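House rules for the block table, finally written down

2/8/19

Been promising Alaric this post forever. Alaric Abernathy, who has the bench next to mine and has now asked me three times where the rules are. They're here. Stop asking.

Quick background. We run pushing tests at Flurnis, small printed blocks on a wooden board, arm with a plain rod on the end. No fingers, just shove things. Results from November were a mess, mostly our fault and not the arm's. Everybody reset the board their own way and wrote it up their own way. So, rules.

Before you start. Board goes up against the bolts, every time. If it rocks, stop and fix it. Wipe the wood, dry cloth, no spray (the spray left a film and the blocks slid like crazy, lost a whole afternoon to that).

Speed stays at 30 percent while anyone is within reach. Not 45 because you're in a rush. I've seen the log, I know who you are.

Hands. Off the board whenever the arm is live. If a block tips over you hit pause, wait for the light, THEN reach in. I don't care that it's only a stick. A stick with a motor behind it will still get your knuckles.
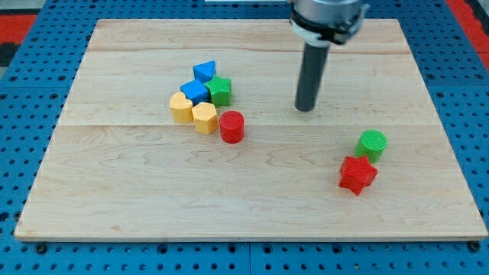
Rod over the board. Six in the bunch, green cylinder and red star off on their own.

Naming. This was the big one. Always color plus shape, in that order. "Green star", "red star". Never just "the star", we have two of them and two cylinders as well, and half the old notes are useless becuase of it. Same with "the left one". Left from whose side? Left means left in the camera view, period.

Resets. Don't tidy. People keep lining the blocks up nice and neat between runs and then the arm only ever learns neat. Scatter them, let some touch, leave a few alone. But all of them upright and all on the wood.

Clearance. Rod tip should not touch wood, ever. Check it by sliding the thin gauge under at all four corners of the board, not only in the middle. Tillman's guys skip the corners and thats how you get scratches.

Logging. A run is a run even if it was bad. Write it down. Throwing out the ugly ones is the worst habit we had, and yes I did it too. Note who reset the board, what you asked for, what happened. Two lines is plenty. Anything where you hit pause gets a P next to it.

After every 600 pushes, swap the rod cap and redo the corner check. New caps are in the Meva drawer, bottom one.

Still open: whether we keep the shared sheet or move over to Enton. Don't start a third place in the meantime please. Also need somebody to reprint the label for the pause button, the old one is peeling. Comments are on if I got something wrong.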